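Why Does a Cloth Crumple? (And How Do You Get It Flat Again?)

By Zane Stankevičius
13/11/2020
Reading time: 3 minutes
20 comments | 123 shares

Pick up a tea towel. Go on, I'll wait. Now scrunch it into a ball, drop it on the table and have a look at what you've made. It's a mess, isn't it? Hills, valleys, little caves you could hide a raisin in! And if you scrunch it again you'll get a completely different mess. I've been scrunching cloths for most of the morning and I haven't made the same heap twice.

I love this sort of thing. A sheet of paper and a sheet of cloth are both thin and flat, so you'd think they would behave in the same way. But paper is quite stiff. Scrunch it and it gets sharp creases that stay put. Most cloth is made from threads, and threads can slide and bend a bit, so cloth flops. Let go of it and gravity pulls it down wherever nothing is holding it up. That floppiness is why it's so hard to say what shape a cloth is. What shape is your jumper when it's on the floor? See? Tricky.

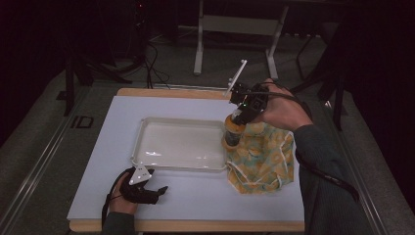
A bright, crumpled cloth beside a shallow white tray.

A patterned cloth is brilliant for this, much better than a plain one, because the pattern gives you clues. Say your cloth has round slices of fruit on it. Wherever you can see a whole round slice, that bit of cloth must be fairly flat. If you can only see half a slice, the other half has probably gone down into a fold (or round the back). Words are even better! You know which way up writing goes, so if you find a word you can work out which way the cloth is turned.
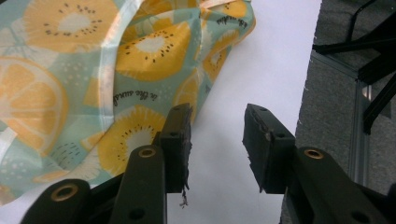 So now you're a fold detective, and the next job is getting the thing flat. My way is to hunt for a corner first. Corners are gold. An edge will do if you can't find one – just run your fingers along the edge until you bump into a corner. Pinch it, then find the next corner along the same side and pinch that with your other hand. Lift, give it a gentle shake and most of the folds drop out by themselves. I tried pulling from the middle once and ended up with a sort of tent.

Lay it down slowly, far edge first, and smooth from the middle outwards with flat hands. If you smooth from the outside in, you're only pushing the wrinkles into a big pile in the centre.

Some cloths are more stubborn than others. If yours has been coated with something like wax, it'll be a bit stiffer and it may hang on to its creases, halfway between a tea towel and a sheet of paper. Warm hands help with wax. Please don't put an iron on it, or you'll have a very sticky iron and a very cross grown-up.

Want to have a go? Get a friend, scrunch one cloth each and swap. Then see who can get theirs flat first using only a finger and thumb on each hand. My best time is 13 seconds, and my worst was 70 (it was a pillowcase, and I'd got my arm stuck inside).

Try a sock afterwards. Socks have hardly any corners at all, and I still haven't worked out the best way to do them.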